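Clodlow Picking Trial
Progress report to the Posorico fund, second period
Prepared by Gervasio Bustos

Summary

The trial compares two finger designs on the same pair of arms, using ordinary packaged groceries. Work in this period went into finishing the first round with the angular fingers, fixing a fault in how the controller reported grip force, and getting the second set of fingers ready. We are on budget. We are behind on the second finger design, for reasons given under Delays.

The total number of recorded picks now stands at 1,406. All of them were made with the black angular fingers that came with the arms. None of the soft-pad fingers from Desmet have been run on the table yet, so this report contains no comparison between the two. That will be in the next one.

What was done

At the last review we were asked to move away from wooden blocks and test cylinders. We agreed, and since February all picks have been made on goods bought from a supermarket. They are moved between an open cardboard box and a wicker basket with a tall handle. Either one can be the starting point, depending on the run.

Bags have taken most of our time. A rigid carton gives the fingers two flat faces to close on, and the controller settles quickly. A bag of dried fruit or chocolate eggs changes shape as the fingers close, and the contents move down once it is lifted. We tried gripping across the middle and gripping at a top corner. The corner grip needs less force and crushes less, but the bag hangs at an angle and swings while the arm travels. We have slowed the arm down over the last part of the move to deal with this, and we are still adjusting how much. 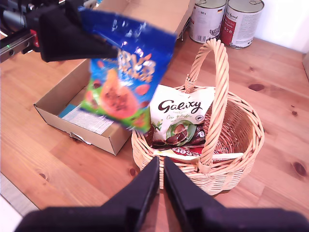
Marloes Leemans: I would rather see the swing measured than the arm slowed. If the slower move becomes part of the standard settings, then the soft pads will be tested at that speed too, and we won't find out whether they hold a corner better than the hard fingers do.

We accept this. The slower move will be kept as a separate setting, and both finger sets will be run at the original speed first. It adds time to the comparison but does not change the budget.

The handle on the basket has also caused more trouble than planned. The path planner treats it as a solid wall running across the opening, which is safe but wasteful, and it sends the arm on a long way around. Themis Tsakiris has written a better model of the handle that leaves the space under the arch open. It works in simulation. We have not turned it on for the real arms and will not do so until the force fault below has been closed.

Force reporting fault

Early in the period the Orker controller was giving a grip force reading that lagged behind the true value. On cartons this made no difference. On bags it meant the fingers kept closing after they should have stopped, and some packages were creased badly enough that we took them out of use.

Wim Van Beek traced the lag to a filter setting left over from the previous project. The setting was changed and the readings now match our bench gauge. We repeated 100 bag picks after the change, and those repeats replace the affected runs in the record. The earlier data has been kept but marked, in case anyone wants to look at it later.

The fault is still open on paper because we have not repeated the check on the second arm.

Setup and camera position

The table, box and basket stay in the same places between runs. Other goods are left standing around the box on purpose — a pack of kitchen towels, small cartons and so on — so that the arms have to work near objects they are not meant to touch. We had expected the box flaps to be a problem for the arms. They were a bigger problem for the camera. With the flaps standing up, whatever lies close to the side walls is hard to pick out, and dark packages are worse than light ones.

We tested two camera heights. The higher one sees more of the box floor but gives a poorer view of the fingers at the moment they close. The lower one is the reverse. For now we use the higher position for choosing the item and accept the weaker view of the grip.
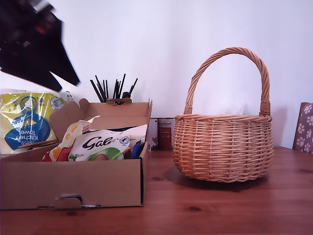
Delays

The soft-pad fingers arrived with mounting holes that did not fit our adapter plate. Desmet has agreed to supply a new plate at no charge. Mirjam Geerts has the drawings and is handling this.

Spending

Groceries, replacement bags and basket: within the line.
Adapter plate: no cost to the project.
Technician hours: slightly over, because of the repeated bag picks. We ask to cover this from the travel line, which is unused.

Next period

Check the force readings on the second arm and close the fault.
Fit the new plate and run the soft pads at the original speed.
Turn on the new handle model, one arm at a time.
Send the pick record to the fund in the format requested.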